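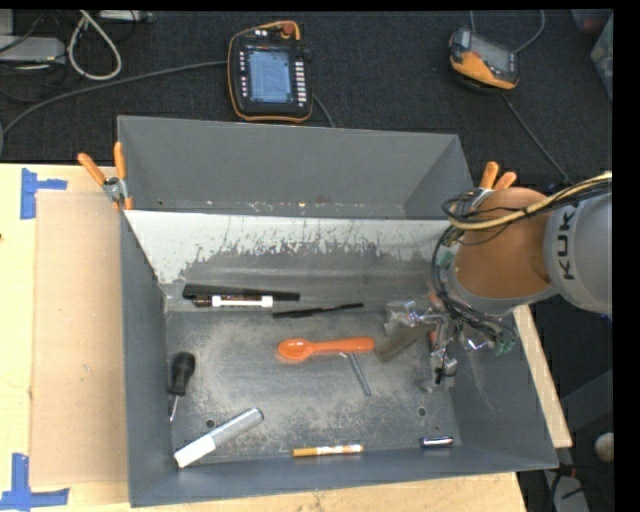
La tutora comentó en la revisión que un cajón de metal con todo suelto no es un sistema de orden, que eso es "un cajón con suerte", y que primero midiéramos cuánto se tarda en encontrar algo. Vale. Medido.

**Proyecto Vitmont – orden del material de taller**
Informe parcial, 16 feb 2020

Punto de partida: el cajón gris sobre la mesa de madera. Cuchara naranja, destornillador, rotulador, un tubo... todo en la parte de delante. El hueco de detras del separador, sin usar. Ahí hay sitio para lo largo y fino.

Pruebas
- 65 búsquedas, siempre con las mismas piezas
- 419 segundos en total, sin contar las 2 que anulamos (cronómetro mal puesto)
- lo que mas se encuentra: la cuchara, por el color. Lo negro y delgado, fatal

Problemas: el separador va inclinado y come fondo. Además está muy rozado por arriba – las etiquetas de papel no creo que agarren, habrá que probar con imán si el metal lo admite.

Pendiente para abril
- bandeja pequeña para tornillería (Bokeck tiene una que quizá entra, falta medir)
- limpiar el polvo del fondo antes de pegar nada
- repetir las búsquedas con el hueco trasero ya en uso

Presupuesto sin cerrar, falta la respuesta de Grarketti.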